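Open day at Hideck Park, May 2021

What a lovely morning out! Hideck opened its grounds for a guided walk, and I'd been looking forward to it since April. We set off on the main path, broad and pale under the trees, with sun and deep shade taking turns the whole way. 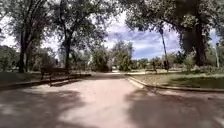 The wide path, with a bench to the left

The walk took 90 minutes and there were 23 of us, which felt sociable after such a quiet winter. We had 2 stops for questions, mostly about pruning and drainage (I asked far too many).

I do love a track you can stride along without watching your feet.

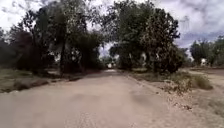 Afterwards we had tea from the Mamo van – very good almond cake! – and I came home with a leaflet about the next walk, over at Esent.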